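About us

Ghauri & Illby look after blocks, and the baskets that blocks are meant to live in. We lend both to nurseries, playgroups and the occasional grandparent. It is a narrow line of work and we have stopped apologising for it at parties.

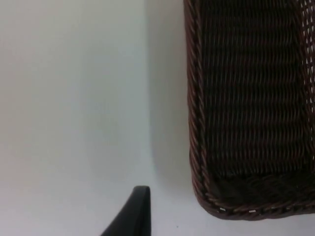
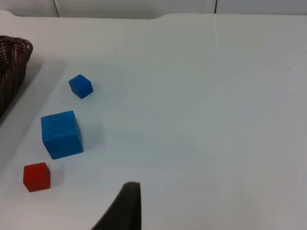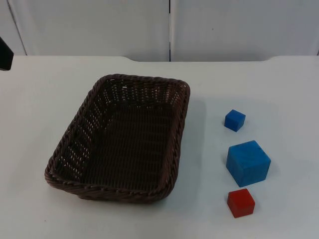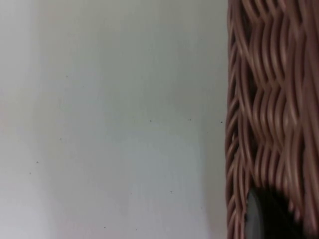
The basket, from various distances.

Drastham, 22 Dec 2022

How we started

The business began in a back room in Illby with one set of blocks and a cardboard box that gave up in its first winter. We replaced it with a plastic tub, which cracked, and then with a drawstring bag, which no child under four would put anything into, on the grounds that it might be a hat. The first woven basket came from a house clearance in Trillville. It had held bread rolls at somebody's golden wedding. Children dropped things in it without being asked, and we have been buying baskets ever since.

We moved to Drastham when the shelves in Illby ran out. The new place is bigger, has a proper white table to work at, and is next door to a bakery, which has done nothing for our productivity.

What we do

We lend 339 sets at present. A set is a basket and the blocks that go with it, and it goes out for a term or a half term, as you prefer. When it comes back we tip everything on to the table, look it over, clean what needs cleaning and put it away again. There is no secret method. You pick up a block and put it in the basket, and then you do that again until you run out of blocks or somebody brings in a custard slice.

The mixed sizes are deliberate. A small blue cube and a large blue cube look like the same idea at two volumes, and very young children will spend a whole morning establishing that the large one does not go on top for long. We have had requests for sets where every block matches. We do make those up, a little sulkily.

Faint scuffs stay. We sand off anything that could catch a finger and we retire blocks that have been seriously chewed, but a block with a few pale marks on its face is still a cube and still stacks. Parents who visit sometimes ask whether the scuffed ones are cheaper. They are not.

A word about baskets

We like a twisted rim, thick enough for small hands to grip, and rounded corners, for the sake of shins. We like sides that slope outwards, so that a badly aimed block has some chance of going in. Dark brown is our usual choice. We tried cream for a while, and cream and nurseries do not get on.

The weave is the one real nuisance. Crumbs love it. So do sequins, grains of rice and the glitter from every February craft table in the county. Each returned basket is turned upside down over the table and tapped firmly, and we then go over the braid with a dry brush. If you would like to do this before sending yours back, we will think of you fondly – but we will do it again anyway.

Who we lend to

Mostly nurseries and infant schools within 30 miles of Drastham, along with two libraries and a dentist's waiting room, where the blocks are apparently more popular than the dentist. We do not post baskets. We posted 2 once and would rather not discuss the condition in which they arrived.

At the last stocktake we had 2058 blocks on the shelves, which should have been an even number of every colour and was not. If you find a stray cube behind a radiator, it is very likely ours. You may return it without explanation.

Visiting

The workroom is open on weekday mornings in term time. Ring the bell twice, as the first ring is generally taken for the bakery's. Children are welcome to try anything on the table, and to help put it away afterwards, though our experience is that they prefer to watch us do it. Street parking is free until noon, and the step at the front door is higher than it looks.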